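Erier Folding Station
Stosden workplace automation

The Erier takes on the part of garment work that wears people out: picking up, squaring off and folding, hour after hour. It handles fleece, sweatshirts and other soft, bulky pieces that older folding machines tend to chew up, and we love watching it work!

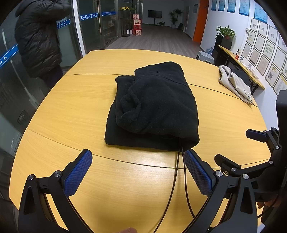 At Bosau, where two stations went in last February, the packing team now spends its shifts on checking, mending and customer orders – jobs they used to squeeze in before closing. Sore wrists come up far less often at the morning meeting, and everyone on the floor has learnt to teach it a new fold.

Model: Erier 4
Garments per day: over 2,173
Weight: 189 kg
Training: given on site by Vieira
Page updated: 11/21/23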